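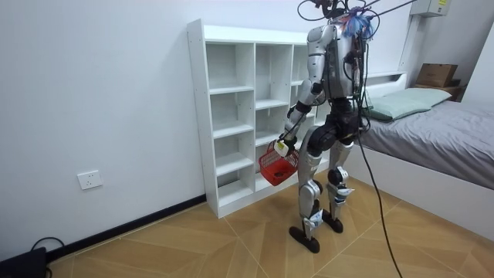
Dollside Bedroom Set — README

Version 2
Maintained by Fikri Rahman
Last changed: April

Summary

Dollside is a collection of short clips and stills on one household job: carrying a small basket to an open cubby shelf in a bedroom. The folder covers the shelf, the basket and the floor between them. Kitchen and hallway material is kept separately under Semov and has its own README.

The room

A small bedroom with white walls and a tiled floor in a wood pattern. The bed runs along one side and the shelf stands against the wall. The furniture stays in place for a whole session. If it is moved between sessions, a new session number is issued.

The shelf

Tall, narrow, white, with open compartments in columns. It has no doors or drawers. Labels name a compartment by column and then by level, counted from the floor. Where only the general height matters, the labels "lower", "middle" and "upper" are used instead.
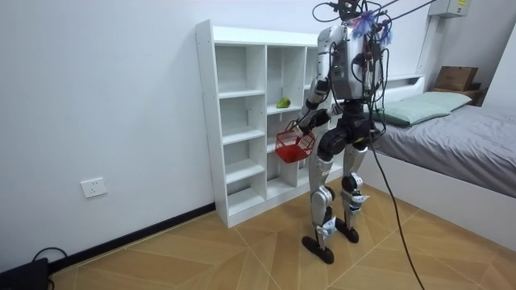

Basket held by the handle, middle compartments.

The basket

Small, red, plastic, with open grid sides and a thin handle. The label "basket_height" gives its height against the shelf, not against the floor. Contents are labelled as "empty", "items" or "unclear". Small dark things are hard to make out through the grid and should be marked "unclear" unless both annotators agree.
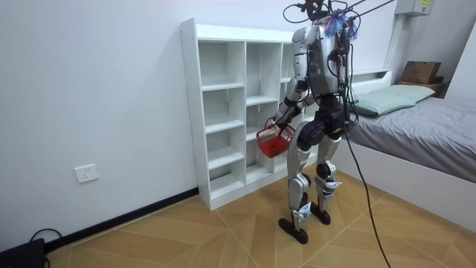

Basket in front of the lower compartments, shelf empty.

Contents of the folder

clips/ — up to 300 short clips, one approach to the shelf in each
stills/ — 400 stills, sorted by session
labels/ — one text file per clip
notes/ — session notes, unedited

There are 8 sessions. Sessions differ in starting point and in what the basket carries. File names begin with the session number, followed by the clip number.

Labelling

Labelling was done in Kiratance by two people working separately. Disagreements were settled by a third reading and are flagged in the label file.
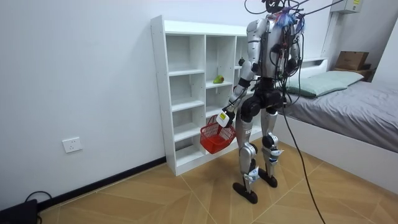
The flag is a single letter at the end of the line and can be ignored by anyone who only needs the final label. Lines without a flag were agreed at first reading.

Known problems

The far column of the shelf is hidden in a number of stills. Compartments that cannot be seen are left blank in the label file; a blank does not mean empty. Floor tile edges should not be used to measure distance. Session 2 has no notes.

Changes

Version 2 adds the "unclear" label and renames "mid" to "middle" throughout. Labels from version 1 will not load without the Moldovan conversion script, kept in notes/.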